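중고 거래용 실내 사진, 플라스틱 통이나 금속처럼 번들거리는 물건은 어떻게 찍어야 하나요?

생활사진 나눔터 > 촬영 기초
글쓴이: 보리차한잔
작성일: 2020년 6월 21일
조회 3818

안녕하세요! 눈팅만 하다가 처음으로 글 올려 봅니다. 요즘 집 정리하면서 안 쓰는 물건을 하나씩 중고로 내놓고 있는데요, 하다 보니까 파는 것보다 찍는 게 더 재밌어져 버렸어요. 퇴근하고 와서 밥도 안 먹고 냄비 뚜껑 찍고 있습니다 ㅎㅎ

그런데 반짝이는 물건만 만나면 막힙니다. 천이나 나무는 창가에 두고 찍으면 대충 예쁘게 나오는데, 스테인리스 냄비나 광택 있는 플라스틱 정리함, 법랑 주전자 같은 건 한가운데에 허옇게 뜬 점이 생기고 그 부분은 색이 아예 날아가요. 밝기를 낮추면 점은 그대로인데 나머지만 컴컴해지고요. 주전자에는 제 잠옷까지 비쳐서 올렸다가 얼른 내렸습니다.

제 환경은 이렇습니다.
- 휴대폰 카메라(기본 앱), 미러리스는 동생 것 빌릴 수 있음
- 방 천장등 하나, 책상 스탠드 하나 (Lenitz에서 나온 목 긴 스탠드예요)
- 창문은 북향이고 꽤 큼
- 배경은 그냥 흰 벽지

조명을 더 사야 하는 건지, 있는 걸로 되는 건지 궁금해요. 그리고 회색 물건은 왜 자꾸 푸르죽죽하게 나오는지도 아시는 분 계시면 부탁드려요. 회색 정리함이 제일 안 팔리는데 사진 탓인 것 같아서요!

창가의먼지
채택된 글

와, 반가운 주제네요! 저도 광택 있는 물건 찍다가 사진에 빠진 사람이라 좀 길게 써 볼게요.

먼저 그 허연 점 얘기부터요. 그 점은 물건 표면에 비친 조명이에요. 매끈한 표면은 거울이랑 비슷해서 주변에 있는 밝은 것을 그대로 보여 줍니다. 천장등이 작고 세면 작고 센 점이 찍히고, 북향 창처럼 넓고 순한 빛이면 넓고 순한 띠가 생겨요. 그래서 밝기를 내려도 점이 안 없어지는 거고요. 비치는 것 자체를 바꿔 줘야 합니다.

제일 먼저 해 보실 건 천장등 끄기예요. 돈도 안 들고 효과가 제일 큽니다! 낮에 북향 창 옆에 물건을 놓고, 창 반대쪽에 흰 도화지를 한 장 세우세요. 창에서 들어온 빛이 도화지에 맞고 돌아와서 그늘진 쪽이 살아나요. 저는 동네 문구점에서 3000원 주고 산 폼보드를 아직도 씁니다. 모서리가 다 찌그러졌는데 정이 들어서 못 버리겠어요.

둘째, 둥근 물건은 점을 완전히 없애려고 하지 마세요. 볼록한 면은 사방을 다 비추니까 어디서든 뭔가는 걸립니다. 그리고 하이라이트가 하나도 없으면 둥근 물건이 납작한 스티커처럼 보여요. 점이 어디에 놓이는지, 가장자리가 부드러운지만 보시면 됩니다. 살짝 옆으로 비켜서 찍는 것만으로도 점이 로고나 흠집 위에서 벗어나요. 흠집은 꼭 보이게 찍어 주시고요, 사는 분이 제일 보고 싶어 하는 부분이니까요.

셋째, 같은 색이라도 표면에 따라 다르게 나온다는 걸 눈으로 익혀 두면 정말 재밌어요.

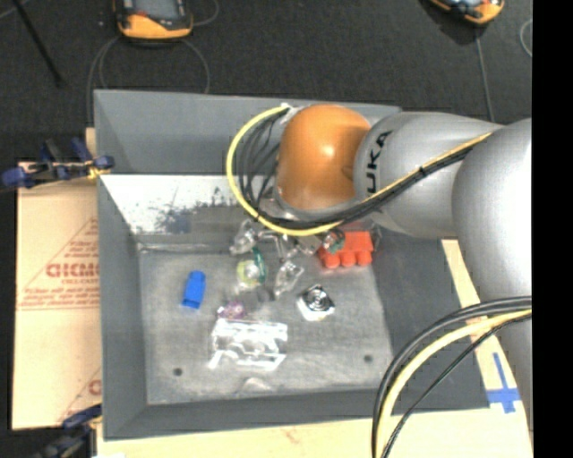
광택 있는 주황색 커버의 하이라이트와 매끈한 은회색 부분

주황색처럼 진한 색에 광이 나면 밝은 점이 확 도드라져요. 진한 색과 흰 점의 차이가 크니까요. 은회색은 바탕이 이미 밝은 편이라 같은 빛을 받아도 경계가 순하게 넘어가는 경우가 많습니다. 집에서도 빨간 법랑 냄비랑 회색 냄비를 나란히 놓고 창가에서 조금씩 돌려 보세요. 저는 이거 처음 해 본 날 한 시간 넘게 냄비만 돌렸어요.

회색이 푸르게 나오는 건 화이트 밸런스 때문입니다. 북향 창빛은 원래 푸른 기가 있고, 회색은 색이 약해서 그 푸른 기를 그대로 뒤집어써요. 휴대폰이 자동으로 맞추려다가 더 헷갈리기도 하고요. 첫 장은 흰 복사지를 물건 옆에 같이 두고 찍으세요. 나중에 편집 앱에서 복사지가 하얗게 보일 때까지 색온도를 따뜻한 쪽으로 옮기고, 그 값을 나머지 사진에도 똑같이 넣으면 끝입니다. 저는 Fotolness라는 편집 앱을 쓰는데 값 복사만 되면 어떤 앱이든 괜찮아요.

스탠드는 밤에만 쓰세요. 낮에 창빛이랑 같이 켜면 한쪽은 누렇고 한쪽은 파래져서 보정이 어려워집니다. 밤에 쓸 때는 물건을 직접 비추지 말고 흰 벽이나 폼보드 쪽으로 돌려서 튕겨 나온 빛으로 찍어 보세요. 목 긴 스탠드면 이거 하기에 딱 좋아요, 부럽습니다!

잠옷은... 검은 티셔츠 입고 2미터쯤 물러나서 망원으로 당겨 찍으시면 거의 안 보입니다. 동생분 미러리스를 빌리실 수 있으면 이때 빌리세요. 타이머로 찍고 옆으로 빠지는 것도 방법이고요.

조명은 아직 안 사셔도 됩니다. 9월 지나서 해가 짧아지면 그때 다시 고민해 보세요.

느린셔터
편광 필터 사세요. 반사 싹 없어집니다. 저는 낚시 갈 때도 씁니다.

창가의먼지
└ 유리나 물, 플라스틱 반사에는 꽤 잘 듣는데 금속 맨 표면 반사는 거의 그대로예요! 스테인리스 냄비면 아쉬우실 수도 있어요. 플라스틱 정리함에는 저도 추천합니다.

느린셔터
└ 아 그렇군요. 냄비는 안 찍어 봐서 몰랐네요.

Kekstead주민
저는 촬영 상자 쪽으로 한 표요. 택배 상자 큰 거 하나 구해서 양옆이랑 위를 네모나게 잘라 내고, 거기에 트레이싱지를 붙이면 됩니다. Chaimongkol 공방에서 도자기 찍는 법 배울 때 만들어 봤는데 유약 발린 그릇이 정말 곱게 나와요. 빛이 종이를 한 번 거치니까 점이 넓게 퍼집니다. 테이프는 투명한 것 말고 종이테이프로 하세요. 뜯을 때 덜 찢어져요.

단점은 큰 물건이 안 들어간다는 거예요. 정리함 크기면 상자가 방을 다 차지합니다. 그럴 땐 창문에 얇은 흰 커튼만 쳐도 비슷한 느낌이 나요. 바닥에는 전지를 벽에서부터 둥글게 늘어뜨려 깔아 보세요. 벽지랑 바닥 경계선이 사라져서 물건이 훨씬 깔끔해 보입니다.

속이 깊은 통은 안쪽이 어둡게 나오기 쉬우니까 바로 위에서 한 장, 비스듬히 한 장 찍어 두시면 문의가 확 줄어요. 저는 줄자 옆에 놓고 찍은 사진도 꼭 한 장 넣습니다.

보리차한잔
└ 다들 감사합니다!! 천장등 끄고 창가로 옮겼더니 벌써 달라요. 복사지 방법도 해 봤는데 회색이 드디어 회색으로 나옵니다. 주전자는 검은 티 입고 재도전했고 이번엔 잠옷 대신 빨래 건조대가 비쳤어요. 건조대 치우고 다시 찍으러 갑니다!

추천 275 · 이 글은 댓글 작성이 마감되었습니다.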